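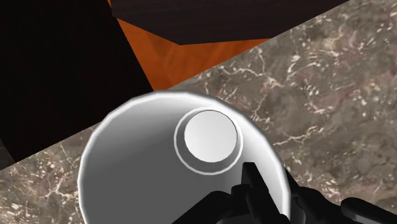

Student activity fee going up in January: thread for comments

jondora_ra
The student council posted its budget proposal last night, dated 6 September 2023. Club funding goes from $80 per student to $104. I read the whole PDF. Most of the increase is for speakers and late-night shuttles to Nolton. Clubs with fewer than 10 members would lose their own budget line and have to share one.

pmk_22
The shuttle part is fine with me. The shared line is bad. We have seven people in the letterpress club and we buy paper every term. Now we have to ask the chess people if that's OK?

Saavedra Hall 3W
You don't have to ask them. Page 4 says each small club sends a request and Yamila Orellana's office signs off. It's slower but the money is still there.

pmk_22
Slower is the problem. Last year a refund took me nine weeks.

tallgrass
Nine weeks is normal for every club, big or small. I'm in the outdoor club and we wait too. I'd vote yes. With about 2,000 students paying in, the extra money is real and the shuttle gets people home.

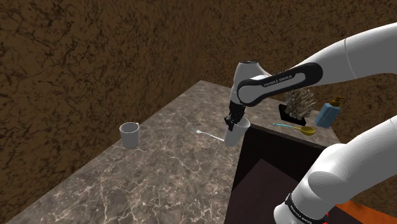 Robot arm over a stone countertop, computer rendering

jondora_ra
Octavio Montecinos is taking questions in the Prellia Room before the vote. He wrote the small club section, so bring it up with him.

pmk_22
I'll go. Does he have the old numbers for what small clubs spent?

Saavedra Hall 3W
They're in the appendix, second table. Most of them left money unspent, and I think that's where the idea came from.

pmk_22
We left money because the refund came after the books closed. Same issue.

tallgrass
OK, that's a fair point. I'm still voting yes, but they should fix the deadline first.

jondora_ra
I'll add the deadline to the question list. Send me anything else by noon tomorrow.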